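Edholm Hand-Held Gripper, with the Ukov recording kit

Availability: made to order, usually ready by June for spring bookings

We started building the Edholm because we wanted to teach robots ordinary household sorting without having to bring a robot into anybody's house. You hold it, you squeeze, two fingers close, and the camera keeps a record of what your hand was up to. It sounds almost too simple (Stijn Cuypers, who drew the first one, still gets teased about that), but it has served us very well!

Our own study with it is written up by Morenike Mohammed and Hoi-yan Yen. They gathered 3203 recordings of people picking up groceries and sweets, then trained a policy on them and tried it on 173 items it had never met. What pleased us most was how much the surroundings mattered. Recordings made over busy, brightly printed cloths gave a policy that coped far better in a strange kitchen than the same number made over a plain grey bench.
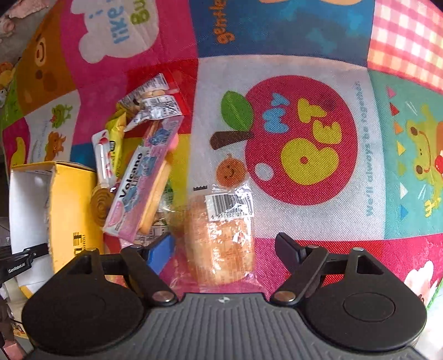 Soft, crinkly wrapping was the hardest part by a long way. A bag shifts when you touch it and shines in odd places, so we now suggest that at least 101 of your recordings are of bagged or wrapped food, and that you let people take their time over them. Broad, rounded finger ends are fitted as standard.

In the box: gripper, wrist strap, charging lead, Ukov software on a memory stick, and Ebenezer Kpodo's 21-page guide to planning a session, which is well worth a read over a cup of tea.

Spare fingers are sold in pairs. Please write to Annunziata Monti for prices, or ring on a Tuesday.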